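The laundry project, so far

I said in March that I wouldn't write about the robot class again until they had something I could argue with. Now they do, so I'm going to argue.

For anyone new: I help out with a student robotics class in Zisedville. I'm no roboticist. I spent most of my working life fixing appliances, and Dragica Matić, who teaches the class, asked me to come in because this year's project is laundry. There are 12 students split between two teams, Bevis and Gilmartin. Don't ask me where the names came from. They were on the whiteboard when I got there.

The task sounds simple. Two arms, one front-loading washer, one bag of clothes. Get the clothes out of the bag, get them into the drum, shut the door. The students steer the arms by hand to record practice runs, then train a program on those runs and see if it can do the job alone. They have 326 recorded runs. Dragica is pleased with that number. I asked how many were any good and got a long look.

My first complaint is the word "autonomous," which appears on the poster they're making for the spring showing. Right now a student sets the bag down in the same spot every time, opens the top, and steps back. Team Bevis counts a run as a success if one piece of clothing ends up in the washer. One piece! I have a nephew who does laundry that way and we don't put him on a poster.

My second complaint is the score sheet. It used to say "load the washer." Then it said "place garment in drum." Last time I looked it said "move garment toward drum." I brought this up and one of the Gilmartin kids told me, very politely, that you have to break a hard problem into smaller ones. Fair enough. But if you keep the title of the big problem on top of the page while you grade the small one, somebody is going to get fooled, and it will probably be you.

To be fair to them, fabric is hard. I didn't appreciate how hard. A shirt has no fixed shape, and once it's in a bag with other shirts you can't tell where it ends. The arms do all right when a sleeve is sticking up. When everything is packed flat they pinch the bag itself and pull, and then the whole thing starts to travel. Watch that 6 times in a row and you start having opinions about bags. I suggested starting with towels. They were ahead of me. Towels were last fall, and towels didn't go so well either.

Marijke Dewulf came by to talk to the class. She works on this sort of thing for a living, and I was ready for a sales pitch. She didn't give one. She asked the students what happens when the basket moves a foot to the left. They hadn't tried it. So they tried it, 34 runs with the basket shifted around, and the results were bad enough that Team Gilmartin wanted to leave them off the poster. Dragica said they go on the poster. I'd been on the fence about her up to then.

My third complaint is smaller and it's about the washer. Shiny black front, dark drum. I've had my head inside machines like that and could hardly see what I was doing with a flashlight. Two students think reflections in the door are throwing off the program. The other ten think it's the training. I'm with the two, but only because I've worked on those doors, and I told them to test it instead of voting. Tape some paper over part of the front and run it again. They were still hunting for paper when I left.

There's also a piece of software called Fliltilier that lines up the recordings from both arms. It crashes. That's all I know about it and all I want to know.

I'll keep going. The kids are sharp, they argue with me properly, and the coffee is decent. But I'm not telling anyone the laundry problem is close to solved, and I've asked for "autonomous" to come off the poster or get some small print under it. Dragica says she'll think about it. The showing is open to parents, and I'd like one of them to bring their own bag of clothes from home and hand it over. 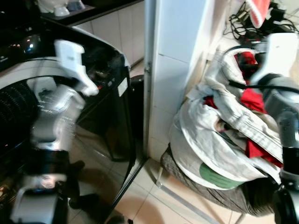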